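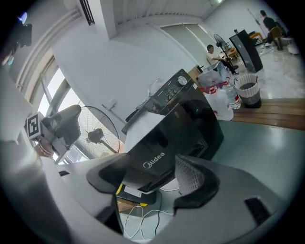

Pinza de mano Gomov, kit para montar en casa o en taller compartido

Ref. GM-9 · Fabricado por taller Kushnir · Disponible

Precio: 85 € (kit sin cámara)
Gastos de envío no incluidos

La pinza Gomov es una herramienta que se lleva en la mano y que abre y cierra como la pinza de un brazo robótico. La persona hace la tarea con ella, la cámara graba el movimiento desde la misma pinza, y después estas grabaciones sirven para enseñar la tarea a un brazo. Nosotros la diseñamos para gente que construye su robot los fines de semana y que no tiene el brazo todavía, o que lo tiene pero no quiere moverlo con un mando durante horas.

El kit viene sin montar. Con las piezas ya limpias, una persona con paciencia lo termina en una tarde. No hace falta soldar.

Contenido del kit

Cuerpo impreso en gris, en dos mitades
Dos dedos con su forro oscuro de agarre
Gatillo y muelle de retorno
Soporte negro para la cámara
Marcadores cuadrados impresos, blanco y negro, para pegar
Tornillos, tuercas y una llave pequeña
Hoja de montaje en español y en inglés

Características

Peso sin cámara: aproximadamente 500 g
Apertura máxima de los dedos: 9 cm
Material del cuerpo: PETG
Rosca del soporte: 1/4"
Piezas de repuesto: sí, se venden sueltas

Sobre el montaje

Lo más delicado es el forro de los dedos. Se tiene que pegar desde la punta hacia dentro, apretando con el pulgar, y dejar una noche entera con la pinza cerrada. Si el forro hace una arruga, la pinza coge bien los objetos grandes pero se le escapan los finos, como un bolígrafo o un sobre.

Los marcadores van planos y sin burbujas. Recomendamos papel mate, el papel con brillo refleja los tubos del techo y el programa pierde el marcador en la mitad del gesto. En el taller Clitmont, donde hacemos las pruebas, tuvimos que repetir en diciembre una serie completa por este motivo.

El soporte de la cámara se aprieta al final, cuando ya se comprobó que las dos puntas de los dedos quedan dentro de la imagen. Con un objetivo muy abierto se ve también casi toda la sala. Esto al programa no le molesta, al contrario, le ayuda a saber dónde está la mano.

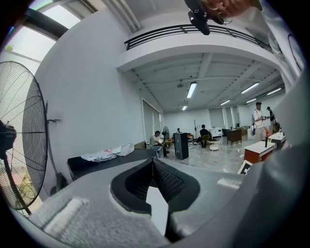 Colon opina que el gatillo está duro los primeros días y que conviene poner una gota de aceite de silicona en el eje antes de cerrar el cuerpo, porque después hay que quitar otra vez todos los tornillos. También pregunta si habrá una versión para zurdos.

Es verdad lo del gatillo. Desde el último lote incluimos un muelle más blando en la misma bolsa de los tornillos y cada uno puede elegir. La versión para zurdos está dibujada, pero falta probarla con guantes y no queremos dar una fecha.

Compatibilidad

Los archivos de calibración funcionan con el brazo Gomov y con cualquier brazo que acepte los mismos dedos. Para otros brazos se deben medir de nuevo las distancias; la hoja de montaje explica cómo, en la última página. Junto con el kit se descarga un paquete de 1.240 grabaciones cortas, que sirve para comprobar el programa antes de hacer las propias.

Devoluciones

Se aceptan si la bolsa de los dedos está sin abrir. Las piezas impresas con defecto se cambian siempre, basta con mandar una foto de la pieza y el número de lote, que está escrito en el interior de la mitad izquierda.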